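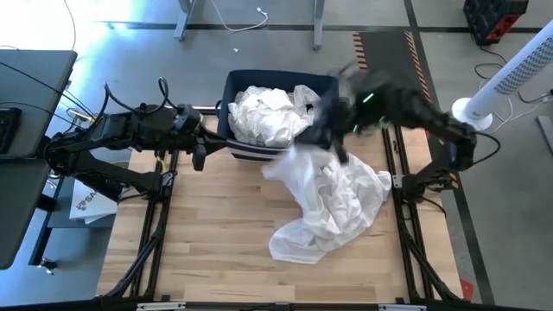 **Figure 3.** Two-arm station with a fabric bin of white cloth. The right gripper is at the top of the bin; more cloth lies on the table.

### 4.2 Changes to the sorting job

Before the arms came in, staff at the Hinrichs site took each piece of linen out of a bin by hand, shook it open and passed it along the bench. The two-arm station (Figure 3) took over the first part of that job. Cloth is hard for a machine to pick from a pile, as the folds hide where one piece stops and the next begins, and most of the new work for staff comes from this.

We interviewed 43 workers, all of whom had done the job by hand for at least one season. The change they spoke of most often was in what they watched. Under the old system they looked at the cloth. Now they look at the arms, and step in when a piece has been dropped or two have come up together. Several found this more tiring than lifting, though their shoulders hurt less. One worker told us, "My arms are fine now. It's my eyes that are done by four o'clock."

Shifts at the station were first set at 80 minutes. After complaints in September the site cut them to 60, and staff now swap between the station and the folding bench. Mark Anthony Dimaculangan, who led the trial on the floor, kept a paper log of each stop and who cleared it. The log shows that newer staff called for help early, while those with long service tended to clear the cloth themselves - even where the Zedero guidance asked them to wait.

Pay grades did not change during the trial. Workers raised this in all three group meetings. They felt that clearing stops was skilled work and should be graded as such, and the site had not settled the matter when our visits ended.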